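The Second Life of the Paper Pattern

Somewhere in your town there is a drawer full of dress patterns. It might be in a thrift store, under the zippers, or in the spare room of a house where somebody used to sew every evening after supper. The envelopes have gone soft at the corners. Inside are sheets of tissue so thin you can read a newspaper through them, and on those sheets is a whole coat, or a nightgown, or a pair of sailor pants for a four-year-old.

I bought my first one for 69 cents. It was a wrap skirt, already cut to a size I have never been, and one of the waistband pieces was missing. I made it anyway (drawing a new waistband on the back of some gift wrap) and wore it all through May. I've been hooked ever since!

What gets me is how much these things ask of you. A modern pattern holds your hand. An old one says "set in sleeve" and leaves you to it. The earliest patterns I own have no printing at all, only punched holes, and you have to work out from the little circles and notches which edge goes on the fold. The first evening with one of those is slow going. Then something clicks, and you start to see the body in the flat shape, the way the curve of an armhole tells you how a shoulder is going to sit.
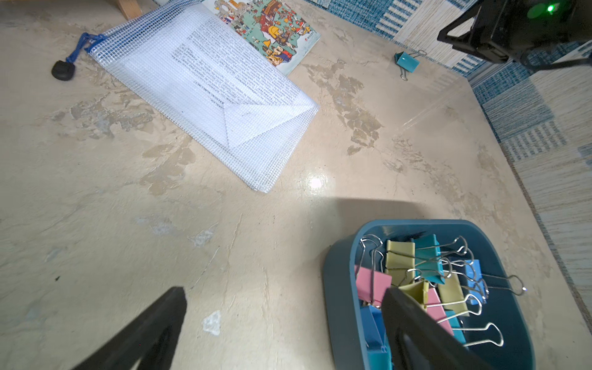

Swapping is half the fun. Kokolura, the sewing club I belong to, keeps a lending library of 900 patterns in a former shoe store, sorted by garment and then by decade, and you can take home 2 at a time. The apron section is enormous. The men's pajamas are always out, which tells you something about who is getting homemade gifts.

The rule there is that you never cut the original. You trace it. Everyone has a favorite paper for this, and people will argue for it at length. I like plain medical exam paper, the crinkly kind on a roll, which is cheap and takes pencil well. Press the tissue first with a dry iron on low, and trace every notch, even the ones that look pointless. They aren't pointless. I skipped one on a raglan blouse and put both sleeves in backwards.

Uvach, a fabric shop two streets over, has started stocking the kinds of cloth the old envelopes call for, and what a difference that makes. Challis, dotted swiss, proper wool flannel! A dress drafted for crepe hangs like a lampshade in quilting cotton, and I have the lampshade to prove it.

I'm tracing a swing coat now, with a collar the size of a dinner plate and pockets hidden in the side seams. The lining will be orange.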